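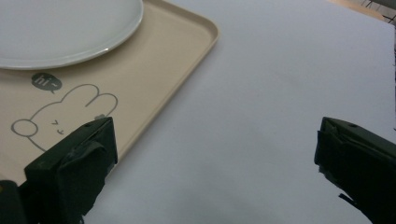

Plate on the rabbit tray, gripper open.

bunelum_b
We have 900 demos of the plate task, all on this tray. Enough to train?

kedness
I'd swap the tray first. It'll learn the rabbit.

meng330
Disagree. I kept one tray for 2,145 demos and it did fine on a bare table. Move the plate more between takes.

kedness
Fine on your table, maybe. Mine failed on a plain tray.

bunelum_b
OK, two more trays, then up to 3,000.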